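Rivano Launcher for Android
Version 8, by Parnell Apps

Your phone came with a home screen. Somebody in a meeting thought it was a good one. Rivano is for people who have lived with that decision for a while and would like a second opinion.

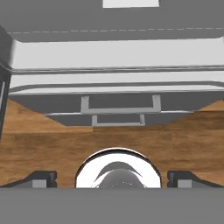
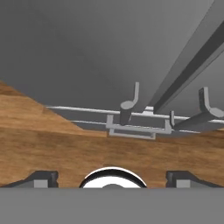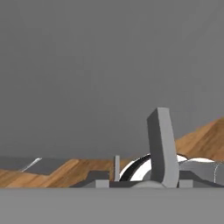 Rivano replaces the home screen and the app drawer and leaves everything else alone. Your contacts stay where they are. So does the weather widget you keep meaning to delete.

What you get

Search that starts when you start typing. Swipe down, hit two letters, and the app you want is generally sitting at the top, looking smug.

Folders that sort themselves. Work apps go in one, games in another, and the flashlight app you installed before phones had flashlights goes in a third, marked Unused.

Gestures. Assign a double tap, a pinch or a two-finger swipe to anything you like. Please don't assign all three to the camera. We have read the support emails.

Icon packs. Rivano ships with Sachdeva, a set of 853 redrawn icons, and accepts most packs made for other launchers. Apps without a matching icon keep their own and will look a bit underdressed.

Specs

Download size: 8 MB
Icons included: 853
Gesture actions: 145
Ads: none
Account needed: no

Backup

Layouts save to a single file you can move to a new phone. Backups made in the old Randau beta won't open in this version. We tried, and the file format won.

Price

Free to install. The paid upgrade unlocks gestures and backup, is bought once, and covers every phone on your account. Refund requests go through the store where you bought it. The next update is due in February.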